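Clearing the Table

Rohani got there before seven, key stiff in the lock, rain down her neck. The flat smelled of Dad's coat. Four years he'd been in it. One morning to sort the kitchen before Florin came with the van.

She started with the green thing because it was nearest. Pale green, light came right through it. She held it over a page to see if you could read through. You couldn't, the lines went bendy and grey.

"What are you doing," Jasmina said from the door. Coffee in both hands, no lid on either.

"Nothing. Sorting."
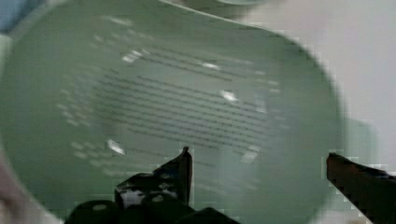 "You're playing." Jasmina put the coffees on the sill. "Keep, give, chuck. That's it. Three piles."

Three piles. Fine. Rohani had never been any good at piles. She kept putting things down where they looked nice, and then they were a kitchen again, somebody's lunch about to happen, and she couldn't pull it apart.

The toaster oven, for instance. Dad bought it in September, told everyone in the building. Cheese on toast for Iulian upstairs, cheese on toast for the man who read the meter. Burnt at the corners, allways.

"Give," said Jasmina.

"Keep."

"You've got an oven."

"Not that oven."
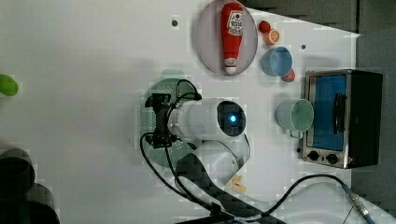
Jasmina drank her coffee and didn't write it down. The list was on the back of a Vustari envelope, mostly crossings out. She'd put a star next to ketchup.

He'd kept the play food for the kids. The orange, the strawberry, all of it. They'd set up shop on the white table and he would come in with his hat on, a customer, very grand. How much for the strawberry? Two thousand dollars. Daylight robbery! Then he'd pay it, patting his pockets, and complain to the kettle.

Rohani laughed, and then wasn't laughing. Jasmina looked at the rain a while.

Phone. Florin, stuck behind a truck at the lights. Ten minutes, was there anything heavy.

She looked at the table, the plate, the ketchup lying there like it was having a nap.
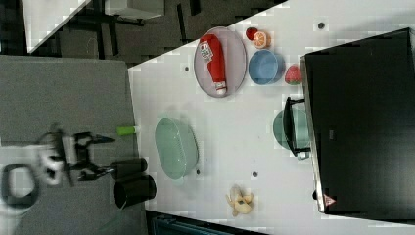 "So what's going in the van?" Jasmina asked.

"The oven and the play food, and the rest can wait till I've had my coffee."

It was cold by then. She drank it anyway, standing up, coat still on. Downstairs a horn went twice and Jasmina was already looking for teh tape.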